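Ranier Bench and Aisle Arm with Five-Digit Hand
Planning, pricing and ordering page
Page updated 9 October 2026

If you have come to this page, there is a fair chance that someone at your workplace has already said "couldn't a robot do that?" and you have been handed the job of finding out what it would cost. Welcome! We get a lot of people in your position, and we have tried to write this the way we would talk it through over the phone, with the budget lines set out in the order they usually come up. Have a read, jot down your questions, and bring them along when you call.

The Ranier is a single arm with a jointed hand on the end, sold by Avier for kitchens, cellar doors, function centres and showrooms where the work is mostly picking things up and putting them down again in a different spot. Bottles are by far the most common request. We also have customers who use it for canisters, vases and folded linen, but if you ask us what to plan around first, we will say bottles nearly every time.

Is it the right size for your job?

Before you look at prices, it helps to write down the three or four objects you most want moved and where they live. The hand will close around anything from a narrow bottle neck up to a good-sized storage jar. The comfortable working load is 2 kilograms, and that figure already allows for the arm being stretched out, so you don't need to knock anything off it yourself. A full bottle of wine sits nicely inside that. A magnum is a conversation to have with us.

Tight spots deserve a little more thought. Most of the quotes we have had to redo went wrong at the cupboard or the alcove, where the arm itself had plenty of reach but the hand needed somewhere to put its thumb. If your bottles stand against a back wall or in a recess, measure the clear width at the front and at the back, and the height to anything overhead, and send us all three. We run each layout through our planning software, Ratik, and you get the pictures back with your quote. 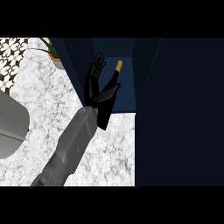
Ratik layout view: grey arm and black hand reaching toward a dark bottle with a golden-yellow cap.

Please do spend some time with your own layout pictures when they arrive. It is very tempting to skip straight to the total at the bottom (we all do it), but a few minutes spent looking at how the thumb and fingers sit around the bottle can save you a second site visit. If the hand looks crowded, ask us to shift the pick-up spot along and run it again. The first two reruns are part of the planning fee and we would much sooner do them now than after the joiner has been.

What is in the standard package

The arm, with covers fitted and tested
The five-digit hand, four fingers and a thumb, finished in black
One control cabinet and its mains lead
A floor plate or a bench plate, your choice when ordering
A hand-held stop button on a long cord
Ratik planning licence for one site
Two training sessions for up to 4 people each
Printed manual, plus the same thing as a file

What is not in the package

We would like you to see this list early, as these are the lines that get forgotten and then have to be found somewhere else in the budget.

Electrical work at your end. You will need a dedicated outlet within reach of the control cabinet.
Any change to joinery, shelving or stone benchtops.
Guarding or floor marking, if your safety assessment calls for it.
Freight to islands and remote addresses.
Spare finger skins beyond the first set.

On the last of those, please do budget for skins. They are the outer covering on the fingers and they wear, the same as shoe soles wear. A site that handles a steady flow of glass will want a fresh set every year, and a quieter one can stretch that out. They come as a boxed set for the whole hand and can be changed by your own staff with the tool in the lid.

Prices

All prices are in Canadian dollars and before tax.

Ranier arm, hand and standard package: priced on quote, by site
Planning fee, one room: $1000, taken off your order if you go ahead
Boxed set of finger skins: $553
Extra training session: priced with your quote
Brunner service plan: yearly, see below

We know that "priced on quote" can be a nuisance when you are filling in a form that wants a number by the end of the week. Ring us and describe the room, and we can usually give you a range good enough for a first-round budget while you are still on the phone. It won't be binding on either of us, but it will be close enough to tell you whether to keep going.

Planning around shiny and dark surfaces

Dark glass against dark cupboards is a question that comes up often, and so is polished stone. Both can make life harder for a vision system, and both are very popular in the sort of rooms our customers have. If your room has either one, say so on the enquiry form and we will put similar finishes into the layout, so that the trial is done against something like what you have. Labels are worth mentioning too – a pale label on a dark bottle gives the system a good clear patch to find, while a wraparound black one gives it very little.

Tell us as well if your bottles will be standing, lying or leaning. A bottle at an angle calls for a different approach from the hand, and we would like to allow for it from the start. If you have a mixture, list them all, even the odd ones at the back. 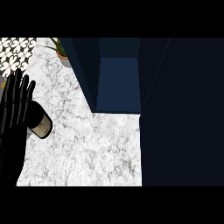 Same room in Ratik, with a pale-labelled wine bottle tilted beside the fingers on white and grey marble.

Rugs, plants and stools don't need to be cleared out for the sake of the survey. Leave the room as it is on a normal working day and take your measurements around them, and mark on your sketch anything that tends to wander. We would sooner plan for a pot plant that stays than be promised an empty bench that never quite happens.

Service and the years after

The Brunner service plan covers one visit a year, phone help during business hours and all software updates for both the arm and Ratik. It can be started at any time in the first twelve months. After that we ask for a check-over visit before the plan begins, charged at the normal call-out rate.

Without the plan, you can still buy parts and book visits one at a time. Smaller sites often do this and are quite happy. For a site where the arm is in daily use, the plan usually works out cheaper by the second year, and it does make the budget easier to write, with one line in the same month every year.

If you are setting money aside for the longer run, allow for a hand overhaul partway through the life of the arm. The hand does the fiddly work and has far more small joints than the rest of the machine put together. We can supply a loan hand while yours is away, subject to stock, so please book ahead if you have a busy season coming.

Lead times

From signed order to delivery, allow about 4 months. The planning stage comes before that and goes at whatever speed you can get us your measurements and we can get you your pictures. Customers who want to be up and running by February should be talking to us well before the end of winter if they are in Australia, and by late summer if they are in Canada. Orders for a second arm at the same site move faster, as the layout work carries over.

Before you enquire

It would be a great help to have these ready:

A rough sketch of the room with the main measurements
Width, depth and height of any cupboard or recess the hand must reach into
A list of the objects, with the weight of the heaviest
Bench and floor materials
The position of the nearest power outlet
The month your budget closes

Don't worry if a few of them are missing. Send what you have and we will ask for the rest as we go. Showroom visits are by appointment, and you are very welcome to bring your own bottles along – full ones, please, with the caps on.

Add to enquiry list
Download the measuring sheet
Request a call from the Avier planning desk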